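# Setting up the Lirix two-arm starter kit without losing a weekend

The Lirix kit arrives in 4 boxes, one of which contains only foam. It's sold as a bench system for small shops that want two arms working next to each other, and the quick start card claims you can be running before lunch. Lunch on which day is left open. I've set up two of these now, the second much faster than the first, and these are the steps in the order I wish the card had used.

## Before you start

You'll need a table that doesn't wobble. Lean on it. If it moves, the arms will find that out too, and they'll be a lot more sensitive about it than you are. You also want a hex key set (the one in the box is soft and rounds off quickly), a laptop with a wired network port, and a free power strip for each arm.

Download the Plunora control software the night before. The installer is 768 MB and the server it lives on seems to be powered by goodwill.

## 1. Bolt down the bases

Set the bases 400 mm apart, edge to edge. The card says closer is fine. Closer is fine right up until both arms want the same corner of the table. Tighten the bolts in a cross pattern, a bit at a time.

## 2. Fit the grippers

Leave the power off. Line up the pin on the gripper plate with the hole in the wrist flange, push until it sits flat, then put in the screws by hand before you touch the hex key. If a screw fights you on the first turn, back it out and start again. The flange threads are aluminum and a stripped one goes back to Inville, who handle the repairs and are in no hurry.

If you bought the side bracket, it goes on now. Fitting it later means taking the gripper off again, and yes, I know this from experience.

## 3. Run the cables

Plug in at the gripper end first and work back toward the base. Push each connector in straight, then turn the collar until it stops. Leave enough slack for the wrist to make a full turn each way. Too little and the cable pulls out mid-move. Too much and it ends up in the jaws, where it will be gripped very competently.

Don't use the cable clips yet. Do a few slow moves first and watch where the loops want to go.

## 4. Power up and check the light

Switch on one arm at a time and wait for the ring light on the wrist. On the current firmware, green means ready and red means it has an opinion. Blinking means it's still starting, so go get a coffee.

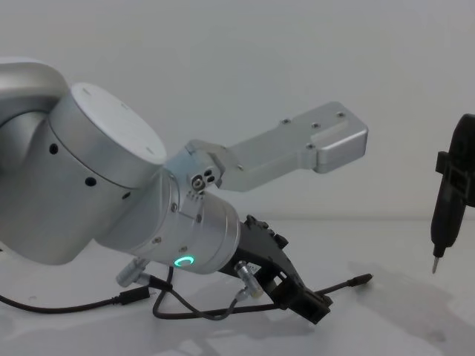
**Can I mix Lirix arms with grippers from another maker?**

With the Howlader adapter plate, most small electric grippers will bolt on and take power from the wrist. The software side is the catch: Plunora only lists its own grippers in the menu, so for anything else you have to type in the weight and length yourself. Weigh the gripper on a kitchen scale and include the plate.

## 5. Teach the first positions

Set the speed slider to its lowest mark. Press the free-drive button, move the arm by hand to where you want it, let go, and save the point. Save one point well above the table before you save any close to it, and have the arm pass through the high one every time. The habit costs a second per cycle and is cheaper than jaws.

Teach both arms separately, then run them together with your hand on the stop button. The shared workspace setting is under Advanced, then Zones, and it's off by default, a choice I would love to hear explained.

## Is it worth buying?

For light pick and place or driving small screws, I'd say so. The arms are quiet and they repeat well. The manual reads like it was translated twice and proofread by the foam. If you want phone support, get the plan from Inville and call on a Tuesday morning, when someone picks up.

Spare gripper screws come in bags of 50. Order a bag with the kit.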